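Folding a Hooded Sweatshirt: A Report on Something We Thought Would Take an Afternoon

Group project, Domestic Materials module
Nisha Vishwakarma, Trilok Sisodia, Telma Vergara, Kiran Jaiswal
Supervisor: Shakuntala Lodhi
Submitted Wednesday, October 7, 2020

1. Why sweatshirts

Our first proposal was on the storage of winter bedding and was returned with the word "large" written next to the title. The second was on socks. Kiran had already drawn the diagrams for socks and would like that recorded. We settled on the hooded sweatshirt after Telma pointed out that all four of us owned several and that not one of us folded them the same way, or in Trilok's case at all.

The question we set ourselves was a modest one. Which way of folding a hooded sweatshirt gives a bundle that fits the shelf, stays shut when picked up, and can be taught to another student without an argument? We managed the first two and parts of the third.

2. Methods we compared

We gave each fold the name of whoever brought it in, or of the place they said they had learned it. The Thakur fold is the one Nisha's hall uses in its laundry room: sleeves crossed over the back, sides in, then hem to collar. The Lisness fold starts with the garment on its front and tucks the hood down first, so that it makes a sort of pillow inside the bundle. The Daleser is a roll. We kept the roll in for fairness, although it never sat on a flat shelf without going somewhere else.

All garments were folded on the same white table with rounded corners in the project room. It is a good table for this kind of work, being smooth and pale, though pale grey fabric does rather disappear on it in the afternoon. We had planned to use the floor in March, when the bedding idea was still alive, and are glad we did not.

3. What went wrong first

The hood. Every method we tried treats a sweatshirt as a T-shirt with ambitions, and the hood then turns up at the end with nowhere to go. If you leave it out, the bundle is too long for the shelf. If you fold it in, the thickness all sits at one end and the pile leans. Trilok's pile leaned for a week before it fell on the Cluder notes, which had to be printed again.

The front pocket was the second problem, and a less expected one. It is a double layer in the middle of the garment, and it wants to be a fold line whether you have chosen it as one or not. With the thicker sweatshirts the lower half simply bent along the top of the pocket and stayed there. We fought this for two sessions and then Kiran suggested using it.

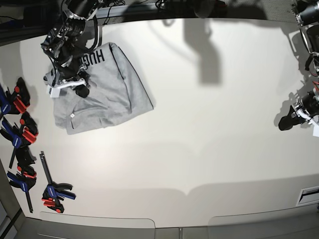 Figure 1. Grey sweatshirt partly folded on the white table, with the horizontal fold at the pocket and the lower edge still rumpled.

The grey one became our standard garment, mostly on account of its being the worst. It wrinkles easily, and its lower edge tends to finish crooked unless somebody goes back to pull it straight. Nisha argued that a method which works on a well-behaved sweatshirt proves very little, and she won, so the grey one was folded far more often than any garment deserves. The lettering turned out to be handy as a marker. If it came out on top, the folder had started with the right side down.

4. Results

The Lisness fold gave the neatest bundle and was the slowest to learn. Telma needed 8 attempts before she was happy with one, and she was the quickest of us. The Thakur fold was learned straight away by everybody and produced bundles that looked as if they had been learned straight away. Our own version, which uses the pocket as the first crease and then follows the Lisness order, came out between the 2 and is what we would recommend.

Smoothing made more difference than the method did. A flat hand, moved outwards from the middle before each fold, improved even the Daleser roll. We had not planned to measure this and therefore did not, which Ms Lodhi has already mentioned.

5. Limits of the work

We tested adult sizes only. We did not test zips. The original plan called for 1000 folds, a number chosen by Trilok during a very cheerful first meeting, and the log stops well before that, at the point where Kiran's handwriting gives up. The shelf was also replaced halfway through by a deeper one, so the earlier remarks about fit apply to a shelf that no longer exists.

For anyone taking this on next year, the log and the sock diagrams are in the project folder. The socks are quite good.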